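Penrose Household Repair Notes: README

What you get is one plain text file with 3000 short notes on fixing things at home, each tagged by item, fault and claimed fix. The word "claimed" matters. Most of these notes were written by people who had just finished the job and were feeling pleased with themselves, which is a poor time to judge a repair.

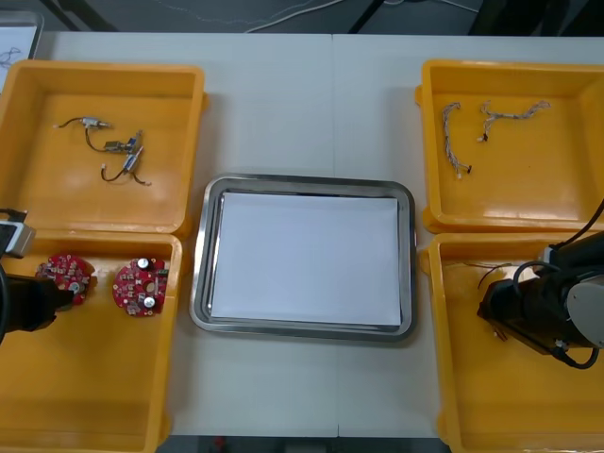
Penrose maintainer

Where the notes come from

The bulk was copied from the old Brolley message board before it closed. A smaller part came from the Cledthorpe repair evenings, where visitors filled in a card on the way out. I have seen people call the Cledthorpe part "verified." I don't know by whom. The cards have a box marked "fixed?" and a pen was provided.

Fields

item: what was broken, in the writer's own words
fault: one of 40 fault names, assigned by me
fix: free text, spelling left alone
outcome: yes, no or blank

Treat blank as blank. An earlier version turned blanks into "yes," and a few charts made from it are still going around with success rates I wouldn't repeat in public.

Known problems

Lamps and toasters are badly overrepresented. Anything with a battery inside is thin, and the advice on it is often bad. Advice on mains wiring was written by strangers and should be checked by someone qualified before you touch anything.

Around the "loose connection" label I have little confidence. It was used for everything from a bent plug to a guess.

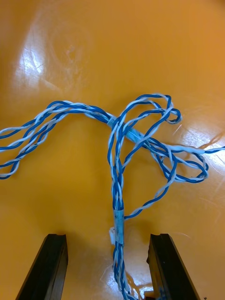 Blue-and-white twisted-pair wire.

I read 20 notes under that label a second time and changed my mind on too many of them. A proper check would need a second reader, and so far there isn't one.

Comparison with Skurar

Skurar is a larger collection and its page says it is cleaner. It may be. I could not find how the cleaning was done, so I have not merged the two.

Version 2 drops duplicate notes and restores the blanks. Corrections are welcome if they name the note and say what is wrong with it.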